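Ich glaube Sternebewertungen nicht mehr. Kleiner Thread, weil mich die Sache mit dem Café Rozīte in Kenditz seit gestern beschäftigt.

638 Bewertungen, Schnitt 4,9. In einem Ort, in dem man im Dezember nach 18 Uhr froh sein kann, wenn noch irgendwo Licht brennt. Wer soll das alles geschrieben haben? 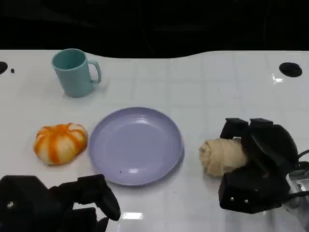 Tasse in Blaugrün, Teller in Flieder.

Hab mir gestern Abend den ganzen Kram durchgelesen, jedenfalls bis mir die Augen zufielen. Auffällig oft: "Tolles Ambiente, gerne wieder." Wortgleich, verschiedene Namen, und fast jedes Profil hat genau diese eine Bewertung abgegeben.

Kann Zufall sein. Menschen schreiben nun mal langweilige Sätze, ich auch. Aber dann hätte ich gern mal einen gelesen, der sich über den Kaffee beschwert. Irgendwer beschwert sich immer über den Kaffee.

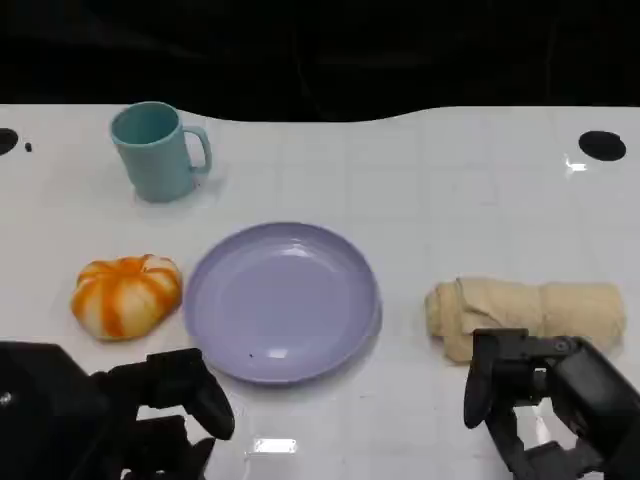
Dazu kommt der Rabatt. Bei Bakis, zwei Straßen weiter, gibt es 20 Prozent, wenn man an der Kasse das Handy mit den fünf Sternen vorzeigt. Steht auf einem Zettel neben dem Trinkgeldglas. Mit vier Sternen zahlt man vermutlich voll, ausprobiert habe ich es nicht.

Und die Plattform? Nurkton schreibt, man prüfe "jede Bewertung sorgfältig". Ich habe im Sommer eine offensichtlich gekaufte gemeldet. Antwort nach 2 Minuten: kein Verstoß festgestellt. Sehr sorgfältig, sehr schnell.

Eine Agentur wollte mir letztes Jahr übrigens Sterne im Paket verkaufen, 2000 Euro, "organisch verteilt". Ich habe nicht mal ein Geschäft.

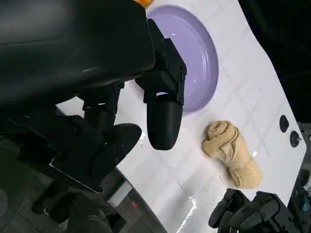
Kastriot Berisha schreibt mir drunter, ich würde es mir zu leicht machen: Ohne Sterne gehe kein Mensch mehr in einen neuen Laden, und wer nicht mitspiele, sei nach einem halben Jahr zu.

Mag stimmen. Dann soll mir aber keiner erzählen, die 4,9 sage etwas über den Kuchen aus. Ich frag jetzt wieder meine Nachbarin – die findet fast alles schlecht, und bisher lag sie meistens richtig.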